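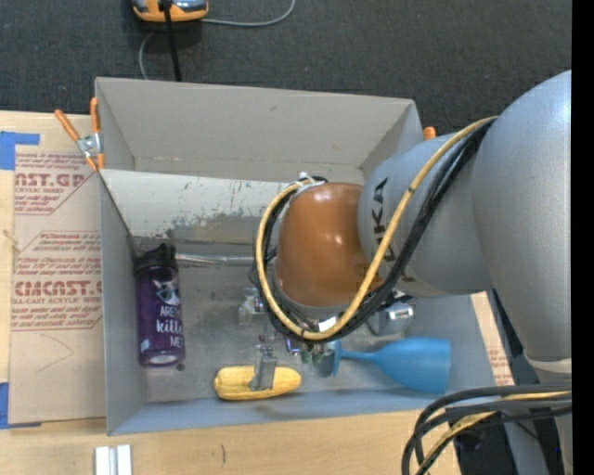 Compte rendu de la réunion de la commission Matériel de jeu et d'imitation, tenue le 20 octobre 2020 dans la salle de l'annexe Cludwood. L'ordre du jour portait sur l'état des bacs de rangement, le tri des pièces de dînette et les commandes de fin d'année. La commission rappelle que les bacs gris sont en service dans toutes les sections et que leur remplacement avait été demandé dès le mois de septembre. Le panneau incliné du bac pris comme référence est éraflé et sa surface se détache par plaques sombres ; le fond, gris lui aussi, présente des traces d'usure et une teinte inégale. On y trouve ensemble un épi de maïs jaune et un gobelet à pied en plastique bleu, couché sur le côté, alors que le règlement de rangement prévoit deux bacs distincts pour les aliments et pour la vaisselle.

1. Approbation du compte rendu précédent
Le compte rendu de la réunion de septembre est approuvé sans modification.

2. État des bacs
L'inventaire transmis par le site de Mirkwood fait état de 26 bacs, toutes tailles confondues. La commission distingue l'usure de surface, admise tant que les parois restent lisses au toucher, et l'écaillage, qui impose le retrait. Il est décidé que tout bac dont un panneau s'écaille sera vidé, étiqueté et déposé à la réserve. La question d'un ponçage suivi d'une remise en peinture a été posée. Elle est écartée pour l'exercice en cours, aucun produit adapté n'étant référencé au catalogue des achats.
Le site d'Esden demande à conserver ses bacs à hautes parois. Accordé, sous réserve d'un contrôle à chaque période de congés.

3. Tri des pièces
La commission constate que la séparation entre aliments et vaisselle est appliquée de manière variable d'un site à l'autre. Les consignes suivantes sont arrêtées :
- aliments factices : un bac par section, sans ustensile ni contenant ;
- gobelets, verres à pied, assiettes : bac séparé, les pièces à pied étant posées debout lorsque la hauteur le permet ;
- objets métalliques ou non identifiés : mis de côté et remis au responsable du matériel avant toute réutilisation.
Le stock total de pièces s'élève à 884 d'après le dernier relevé. Les pièces dépareillées n'y figurent pas et feront l'objet d'une liste à part - celle de Mirkwood est déjà parvenue au secrétariat.

4. Commandes
Deux devis ont été examinés. Celui de la maison Østergaard porte sur des bacs de même format que les bacs actuels, livrés sans couvercle. Le second, plus élevé, comprend des couvercles dont l'utilité n'a pas été retenue. La commission se prononce en faveur du devis Østergaard, pour environ 40 bacs, la quantité définitive devant être fixée après réception de l'état des retraits. L'achat de vaisselle complémentaire est reporté.

5. Questions diverses
Le site d'Esden signale que les étiquettes adhésives tiennent mal sur les parois grises. Un essai d'étiquettes à œillet sera conduit à l'annexe Cludwood et ses résultats seront présentés à la prochaine réunion.
Les clés de la réserve sont désormais à retirer au secrétariat, contre signature.

L'ordre du jour étant épuisé, la séance est levée. La date de la prochaine réunion sera communiquée aux sites par courrier interne.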